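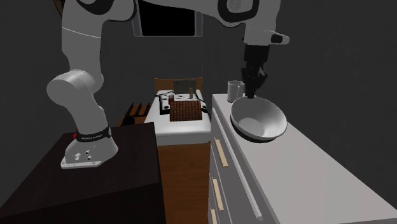

Dark brown cabinet, computer rendering.

Oct 4, 2020
By Arabzadeh

Tonora: second-hand furniture notices from Nedmont and Budby

This is the data card for Tonora, a collection of 2220 short notices in which people offer used furniture for sale or for free. The notices were printed in the free weekly papers of Nedmont and Budby. I typed them from paper copies and corrected them by hand. Please read the part on known problems before you use the prices.

What is in the files

notices.csv has one row for each notice. The columns are:

id: a number that does not change between versions
town: nedmont or budby
text: the notice as it was printed, including spelling mistakes
item: the main piece of furniture, in one or two words
color: only if the notice gives it, otherwise empty
condition: the words of the seller, for example "good for its age"
price: a number, or the word free, or empty
pickup: yes, no or unclear

items.csv is the list of item names. It has 68 names after merging. I merged "cupboard" and "cabinet" at first, but later I separated them again. In Budby the sellers use "cupboard" for almost everything with a door, and in Nedmont they make a difference. If you don't care about this difference, use the column item_broad in items.csv.

How the text was entered

Line breaks of the newspaper column are removed. Words that were divided at the end of a line are joined. Abbreviations are kept, so you will find "exc. cond." and "ono" and "buyer coll." many times. The abbreviations that I could understand are in abbrev.txt. A few I could not understand and they are marked with a question mark there.

Phone numbers, names and street addresses are replaced by PHONE, NAME and ADDRESS. I made this replacement during the typing, so there is no earlier version with the real ones. If you find one that I missed, please write to me with the id only and do not copy the number in the message.

Known problems

Prices are the weakest part. When one notice offers a table and chairs together, the price is for everything, but item has only the table. In 3 notices the price was under a fold of the paper and I left it empty. Also, some sellers wrote a price for each chair and did not say how many chairs they had.

The condition column should not be used as a scale. "Used" and "well used" are not the same thing, and "antique" sometimes means old and sometimes means broken.

Repeated notices are kept when the text was changed, even by one word. Exact repeats in the following week were removed. The Budby paper did not print a furniture page every week, therefore the Budby part is smaller and has gaps.

Splits

There are 2 splits, train and test. They are divided by week and not by random choice, so a repeated notice can still be on both sides if it was changed. The file weeks.txt tells which week is in which split.

Use

You can use the files for teaching, for research on everyday language, or for your own interest. Please mention Tonora and the version. I don't recommend to use it for estimating what furniture is worth today.

To do

Check "sideboard" and "dresser" again in the Nedmont part. Add the missing page references. Decide what to do with pianos, which are at the moment under furniture.

Last updated: November 2020, version with corrected color column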